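How Does a Pipe Organ Sing?

Have you ever sat in a big old hall and felt the music come up through the floor and into your shoes? If so, there is a good chance somebody was playing a pipe organ, and I think it is one of the loveliest feelings in the world.

At Prallorlow Hall there is an organ with 2475 pipes. The tallest would poke out through the roof of most houses, and the smallest is thinner than your pencil! It is a great big family of whistles, really, and every one of them is waiting for a puff of air.

Where does the air come from? Long ago, children were sometimes paid a coin or two to pump the bellows by hand (hard work on a hot August afternoon, I should think). These days an electric fan does the puffing. The air waits in a wooden box under the pipes, and when the organist presses a key, a little flap opens and up it rushes.

Long pipes make low, rumbly notes. Short pipes make high ones. You can try this at home with two drinking straws: ask a grown-up to help you snip one shorter, then blow gently across the top of each and listen. 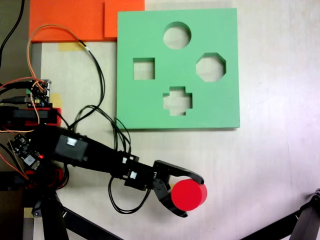
Organ pipes come in different shapes as well as different sizes, and the shape changes the colour of the sound. Many metal pipes are round, like a tin can, and they can sound bright and clear. Wooden ones are usually square, and often softer, a bit like someone humming in the next room. Look at the round hole and the square hole in the green board, and imagine you are peering straight down the tops of two pipes, one of each kind. I don't know of any organ with pipes to match the eight-sided hole, but wouldn't it be fun to hear one?

Next time you visit a hall or a church, have a look up high and see which pipes you can spot.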